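Turville pull-down faucet, three months in

I bought the Turville in March after our old kitchen faucet finally gave up (it had been dripping into a mixing bowl under the cabinet for weeks and I was sick of emptying it). I paid $98 on sale. My brother-in-law swears by Etmont and kept sending me links to one that costs $347, and I love him, but no.

Putting it in took me most of a Friday evening. The faucet itself drops in fine and the big plastic nut is easy to hand tighten, even lying on your back with a flashlight in your teeth. The supply hoses are on the short side, though! Mine only just reached the shutoff valves, so measure yours before you order. The instructions are one folded sheet of tiny drawings and I gave up on them and watched a video by a guy named Musyoka Shirima, who goes nice and slow and shows you where the hose weight clips on.

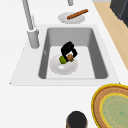

The spray is what I like best. There's a button on the head that switches between a steady stream and a wide spray, and the spray is strong enough to get dried oatmeal off a bowl without me scrubbing at it. It does splash if you hold it up high, so I've learned to pull the head down close. The hose slides back up by itself about nine times out of ten, and the tenth time I give it a little push.

Things I don't love: the handle is loose compared to the Shakya we had at our last place, and you have to be gentle with it or you go straight from warm to scalding. The brushed finish also shows water spots way more than the listing made me think. I wipe it down at night with a dish towel and that mostly takes care of it.

Four stars from me. If the hoses were six inches longer I'd have gone for five.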